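Bujar Vasić keeps a paper notebook next to his keyboard, and the first thing he does when I arrive is flip it open to the page where he writes down what counts as a finished example. There are a lot of crossings-out. "That page took longer than the software," he says, and he seems pleased about it.

Vasić runs data gathering for Privdale, a project that wants robot arms to learn how to take old desktop computers apart. He came over from Kolline, where he spent years repairing machines by hand, and he still talks like a repair man. The team has 421 examples saved so far, each one a single small job done from beginning to end by an operator steering the arms: take out a memory module, lift a drive, free a card. The learning system, which everybody calls Ustero, studies the recordings and tries to come up with the same moves by itself.

"I love the small jobs," he says. "People ask me when it'll do a whole computer. I tell them, come and watch one latch! There's so much going on in one latch." 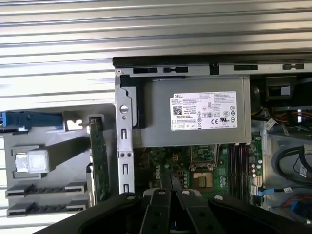
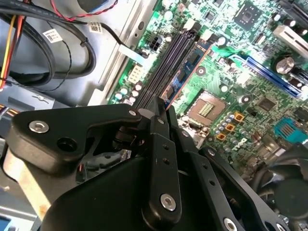
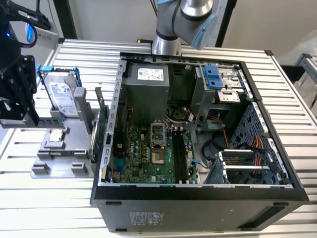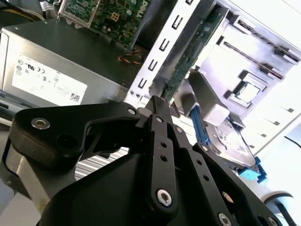

Vasić's favorite subject is hesitation. When he started, he threw away any recording in which the operator paused or backed off, and he kept the clean ones. He thinks now that this was his biggest mistake. A person working inside a case is always stopping to look, and a system that never sees the stopping has no idea what to do when a part sticks. Memory is where he learned it. When the fingertips are down beside the slots, as they are with the blue module still in its place, there is very little room on either side, and a good operator will often come in, think again and come in from another angle. "So I went back and saved those," he says. "I'm still sorry about the ones I'd deleted."

He got the idea from a colleague at Stoyanova, who had been keeping the messy recordings all along and labeling them by hand. Vasić borrowed the labels too — "slipped," "wrong side," "looked again" — and added a few of his own in the notebook.

An operator's shift lasts 50 minutes, then there's a break of 15, and he is strict about it. Tired hands make strange examples. In October he looked at a batch from late in the afternoon and could tell where the operator had begun to hurry, even with the names hidden. Ustero had picked up the hurry as well, and for a while it went at every drive as if it had a bus to catch.

Does it bother him that the system copies bad habits so faithfully? He laughs. "No, I think it's wonderful. It tells me what we're like. I had an operator who always tapped a part once before gripping it. I'd never noticed, and then the arm started tapping!" They kept the tap, by the way. He thinks it might help.

What he wants next is variety. Too many of the examples start with the case in the same spot, so he has begun asking operators to turn it a little between recordings, and to swap in machines with different wear. He has a list of 53 things that can be a bit different from one computer to the next, from a stiff latch to a cable tied in an odd place, and he reads me a good part of it with real delight.

Before I go he wants to show me one more recording, a drive coming out on the third try. He plays it twice.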